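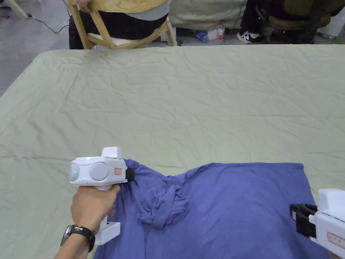

May 6, 2018

Good news for everyone who has been writing in to ask (and there have been a lot of you, bless you all): *Udby* is coming back for a second season! Hazel Thibodeaux, who created the series and still writes most of it at her kitchen counter, confirmed it in her newsletter this week, and then very kindly got on the phone with us to fill in the bits she'd left out.

If you missed the first season, *Udby* is the web series set in a small ferry town where the ferry has stopped running, told partly in video episodes and partly through the letters, voice messages and lost-cat notices that the characters post between them. You can watch the videos alone and follow the story perfectly well, but half the fun is in the extras, and our own comment section went a bit wild over the harbour master's voicemail last spring.

The new season will have 4 full episodes, fewer than last time, but each one is longer. Put end to end, the scripts come to 62 minutes, and Hazel says she'd sooner have that than a dozen little pieces that all stop just as they're getting going. The first season was written in a hurry and she feels it shows in the middle. (We don't agree, but we'll let her have that one.)

"I kept cutting scenes where people just talked on the dock," she told us, "and those were the scenes I got mail about. So there's a lot of dock this year."
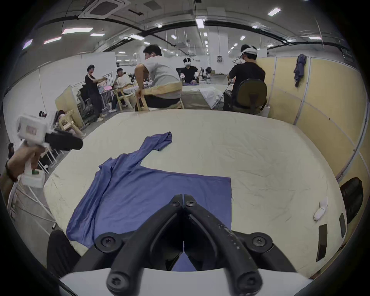

*Blue cloth on the padded tabletop.*

Emmett Ambrose is back as Staren, the retired radio operator, which will please the same people who made all those Staren birthday cards. He has a much bigger part this time around. Without giving too much away, the second episode belongs almost entirely to him, and he learned a fair bit of accordion for it over the winter. Hazel had planned to dub somebody else in later, but she heard him practise in February and changed her mind. Emmett is also writing Staren's logbook entries, which will go up on the show's site between episodes in his own handwriting, crossings-out and all.

There's one change behind the scenes. Sound on the new episodes is being handled by Fallahi, the little two-room studio that mixed *The Lamp Room* and a couple of other audio dramas we've covered on these pages. If you remember how hard it was to hear the dialogue over the wind in the first season finale, you'll understand why this made us happy. The first season is getting a light clean-up too, though Hazel wouldn't promise when it would be finished.

As for money, the show is once again being paid for out of savings, a small pot left over from the first season's download sales, and a supporters' drive that opened last month with a goal of $3000. It passed that faster than anybody on the team was ready for. The drive is staying open for a while yet – mostly for people who'd like the printed letters, which come folded in proper envelopes with a stamp Hazel's sister drew – and anything extra goes toward cast travel and a second day with the boat. 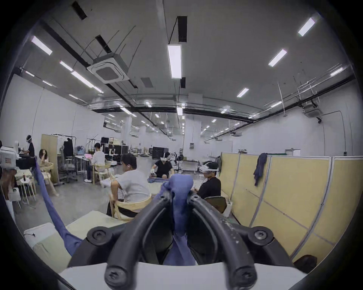 ## Where and when to watch

The season starts online in the fall, with a new episode every other week and the letters and messages turning up in between. An exact date hasn't been set. Before that, the first 2 episodes will be shown together at the Evico, the old movie house that hosted last year's web series night, with Hazel and Emmett both staying afterward for questions. Tickets aren't on sale yet, and last year's evening filled up quickly, so it's worth joining the *Udby* newsletter if you'd like to be told first.

We'll be there, of course, probably near the front and probably with too much popcorn. We're also hoping to have Hazel on for a longer chat closer to the premiere, so if there's something you've been dying to ask her about the ferry, the cat or the green door, leave it in the comments and we'll save up the best ones. She has already said she won't answer anything about the green door, but you're welcome to try!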